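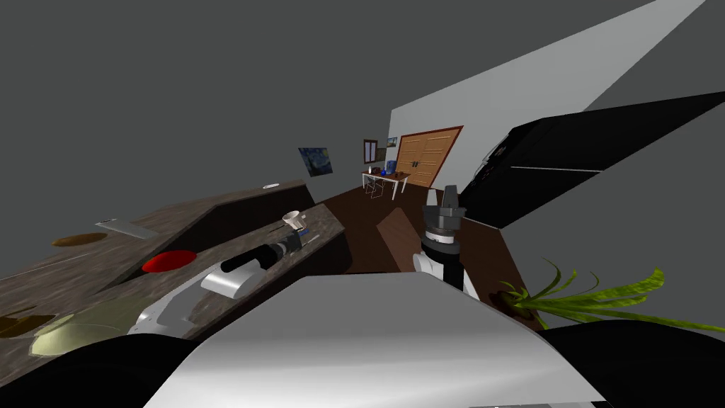 Kitchen bench, granite top

Ticket 3168 – Sundley induction cooktop trips safety switch
Status: Reopened by customer
Opened: 13 January 2025

Customer:
Cooktop installed in November by the Grorthorpe crew. Since then the safety switch has gone off eight times that I know of, always with the big left zone on high. I rang the help line and was told it was "probably the kettle". The kettle is on a different circuit. I checked that before I rang.

Support:
Thanks for getting in touch. Please turn the cooktop off at the isolator for ten minutes, turn it back on and try again. Please also make sure your pans are suitable for induction.

Customer:
Done, no change. The pans are the ones you sold me with the cooktop. I can't see how a pan would trip a safety switch in any case, but I tried three of them. Same result with each.

Support:
Understood. Does it trip straight away or after some time? Is anything else running? Does it trip with the other zones?

Customer:
After a few minutes on high. Never on low. The front right zone has never done it, nor has the small one at the back. I turned off everything else in the kitchen, fridge included, and it still went. The code on the panel afterwards is E8, and your manual says E8 means "contact support". So that was a help.

Support:
E8 is a general supply fault. It can be caused by moisture under the glass, a loose connection or a fault in the power board. We can book a technician. A call-out fee of $200 applies if the fault is found to be in the house wiring.

Customer:
I thought you might say that. My own electrician tested the circuit with the cooktop disconnected and found nothing wrong. Insulation reading was over 500 megohms, and I've attached his sheet. I'd like it noted that I won't be paying $200 for someone to tell me it's the wiring.

Support:
Noted on the ticket. Technician from Clakeck Appliance Service booked, morning slot.

Technician notes:
Tripped on left zone at high, about four minutes in. Supply good at the terminals. Lifted the glass. Coil lead on left zone sitting hard against the bracket, insulation rubbed. Sleeved and rerouted lead, refitted glass. Ran left zone on high for half an hour, no trip. No fee.

Support:
We're glad this has been sorted. Closing ticket.

Customer:
Please don't close it yet. Half an hour with one pot of water isn't much of a test – I want a fortnight of normal cooking first. I'd also like to know if the lead was like that from the factory or got pinched at install, as the Ghoneim oven went in the same day with the same crew. And does the warranty start again on the repaired part?

Support:
Ticket kept open for 14 days. Warranty question passed to the Sundley parts team. We're unable to comment on the oven as it is not our product.

Customer:
I didn't ask you to comment on the oven. I asked who pinched the lead.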